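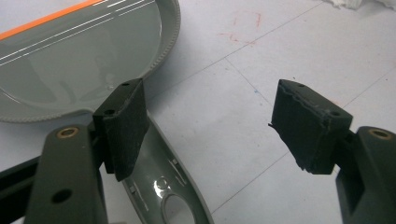 Dustpan and Brush FAQ

We get more mail about the humble dustpan and brush than about anything else on the Barnell home care pages, and I love it! These are the questions that keep coming back, with new answers added as they arrive.

Last updated May 23, 2019 by Milagros Correa

Why bother with a hand brush if I own a vacuum?

Speed, mostly. By the time you've dragged the vacuum out of the closet and found an outlet, a brush would have had those toast crumbs in the trash already. I use mine four or five times a day and the vacuum twice a week. It's also wonderfully quiet, so you can clean up after a midnight snack without waking the whole house.

How do I get rid of that thin line of dust the pan always leaves?

Ah, the line! Everybody asks about the line. Sweep the bulk of it in, then pull the pan back an inch and sweep again, and repeat that two or three times. Turn the pan a quarter turn for the last pass so you're crossing the line from the side. Whatever is left after that comes up with a damp paper towel. If you still have a thick line after all that, check the front edge of the pan for nicks or a bit of dried gunk.

Stiff bristles or soft?

Soft for flour, fine dust and pet hair on smooth floors. Stiff for potting soil, gravel and anything on concrete. If you only want one brush, go for medium and don't worry about it. Josiane Lacroix wrote in to say she keeps a stiff one by the back door and a soft one under the sink, and I've copied her ever since.

Can I use the same set on the table and on the floor?

Please don't. Get a second set for tabletops and desks and keep it up high where it won't get borrowed for the mudroom.

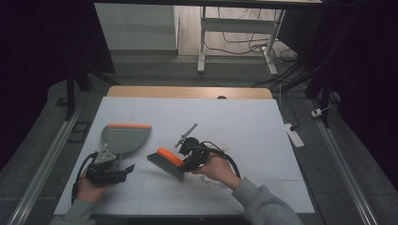

What's the right way to sweep crumbs off a work surface?

Start at the far corners and bring everything into one small pile before the pan gets involved at all. People chase crumbs with the pan and end up spreading them all over the place! Short strokes, light pressure, and lift the brush at the end of each one so the bristles don't flick. Then set the lip of the pan down flat and keep it there while the brush does the moving. A plain white board laid over a wooden table is a terrific place to practice, by the way – dark crumbs or coffee grounds show right up on it. I'm also a big fan of color on these tools, like a gray pan with an orange strip along the rim and a brush with an orange handle to go with it. You can spot that pair across a messy garage in no time.

How do I wash the brush?

Knock it out against the inside of the trash can, then comb the bristles with an old fork to get the hair and lint out. Swish it in warm water with a drop of dish soap, rinse, and shake hard (outside, trust me). Dry it hanging up or lying on its side. Never stand it on its bristles overnight or they'll stay bent.

Is it okay for broken glass?

For the big sweep, yes, with shoes on and the pets shut in another room. Pick up large pieces first with thick gloves. Once the brush has been through glass, though, I don't use it on a table again – slivers can hide deep in the bristles. Follow up with a damp paper towel, folded thick, and throw that away too.

The brush won't stay clipped to the pan. Any fix?

Eliécer Bedoya, who has sent us more good tips than I can keep up with, wraps one layer of electrical tape around the handle where it meets the clip. Mine has held for 17 months. Two hooks on the inside of a cabinet door work just as well if your set doesn't clip together in the first place.

When should I replace the set?

Replace the brush when the bristles splay out and won't comb straight. The pan can go on for years, unless the front edge is cracked or warped.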